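The sandwich in the basket

Somewhere between the car park and the till, lunch acquired a basket. I first noticed it in Talturbridge, at a counter called Preseo, where the ready-made sandwiches used to sit in a chiller tray and now arrive at your table nestled in something that looks ready for bread rolls at a wedding. The price had gone up too. I doubt the two facts are strangers.

Colm Madigan, who has run the counter for 26 months, is cheerful about it. "People eat with their eyes," he told me, which is what people say when they have bought a lot of baskets. His are round, tan and woven from synthetic rattan, ordered through a catering supplier called Moynihan. Wicker, he points out, would go mouldy. I have no quarrel with that. I do wonder what a basket is for when the food in it is already sealed.

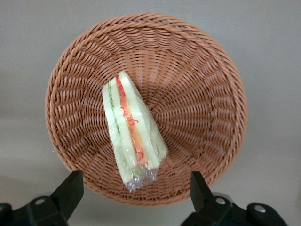

What the wrapper is hiding

Strip away the rustic touches and you have white bread, crusts apparently off, with something pale green on one side and something bright orange on the other. Triangular cuts exist to show you the filling, and a clear film lets them get on with it. The basket adds a braided rim and plenty of small gaps for crumbs.

Montserrat Palacios, who taught catering for years and now judges sandwiches at the county show, was less grumpy than I had hoped. She likes a basket for hot bread wrapped in a cloth, or for fruit. For a wrapped triangle she would use a plain plate — "or your hand, if you have one free".

I tried it at home one lunchtime in April, with a borrowed basket and a cheese and pickle. My daughter asked if we were having guests. The sandwich tasted the same. Washing up took longer, as pickle finds its way into a weave and stays there, and I ended up going at it with an old toothbrush.

Madigan says he has no plans to go back to trays. I have gone back to bringing my own, in foil.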